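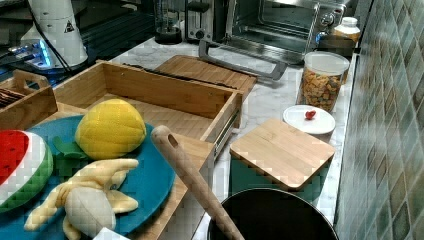 Play Fruit in a Real Kitchen: Our Term Project

For our term project in the early childhood design course, our group of four wanted to find out whether toy food belongs in the playroom or on the kitchen counter. We had all played with toy food as kids, and every one of us remembered dragging it into the kitchen where the grown-ups were. So that became the project! We called it Quartey, and we ran it in the shared kitchen at Lulleneck House.

Choosing the fruit

We borrowed a big bag of play food from the Norkier toy library and spent a whole afternoon going through it (best homework ever). We wanted pieces that feel different from each other, so hard plastic apples all in a row were out. The three favorites were the watermelon slice, the yellow fruit with the quilted surface and the plush banana. The banana won us over right away. Its peel spreads open around a cream-colored middle, so there is something to do with it besides pretending to eat it.

We had a long argument over the yellow one. Half of us said lemon and half said mango, and we decided to let the children name it themselves. They went with lemon, mostly, and once "a potato from the sun."

The play spot

Our first plan was a low table with a printed cloth. It looked lovely and the children walked straight past it. Our second plan was to use a round cutting board as the "plate" and put it with the real kitchen things. The teal-blue board was perfect – it stands out against light bamboo and against the gray and white marble, so even a small child can see where the fruit goes back at the end.

We also liked having the wooden boxes close by. The children treat any open box as a shop, a fridge or a boat, and the big bamboo one would hold a lot of groceries.

What we saw

We ran 2 rounds in July, with 13 children altogether. In the first round the fruit stayed in the bag until someone asked for it, and play was short. In the second it was set out on the board before the children came in, and they got going without any help from us. They served lunch, sold it back to us at outrageous prices and asked for more bowls.

The soft banana was picked up first by nearly all the younger ones. The older children liked the watermelon for pretend slicing, and they wanted a knife to go with it. We gave them a flat wooden spreader.

What we would change

More leaves! The loose green leaf was a surprise hit and there were squabbles over it. We would also write up our notes the same evening, as two pages of ours are hard to read now. The fruit goes back to Norkier next month, and the next group is welcome to our checklist and the spreader.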